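About us

Print this page | E-mail this page

Hello, I'm Hina Dogar, and Bririnard is my little cloth business (well, mine and Talha's, he'd want me to say!). We sort, fold and bundle plain coloured cloths for cafes, salons and anyone else who gets through a silly number of them.

I started on the kitchen table with 300 cloths and a borrowed trolley. These days we send out 3,000 a month from our unit at Kalleck Yard, and July is always the mad one, when the ice cream places all run out at once. Talha Virk joined me after I'd rung him 30 times in one week asking how to do invoices. He does the invoices now. 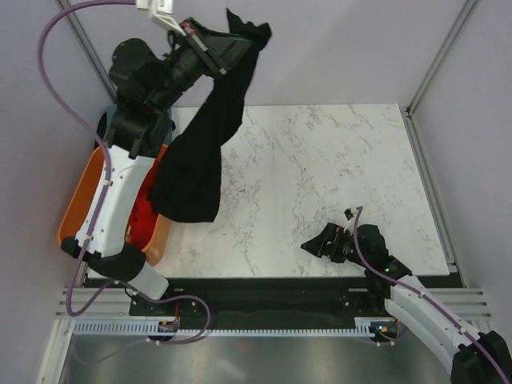 Black cloth up, red one in the orange bin.

We keep colours apart from start to finish, so a salon that orders black gets black and nothing else in the bundle. I'm fussy about folding too – in half, in half again, then thirds, edges tucked in – and I will redo a stack if it leans. Talha thinks I'm mad, but our customers at Paracha Tea Rooms can pull one off the top with one hand, and they've told me so more than once!

If you'd like a sample bundle, drop us a line and say which colours you use most. We're usually in by eight in the morning, and the kettle's on if you're collecting.

Hina

E-mail this page | Print this page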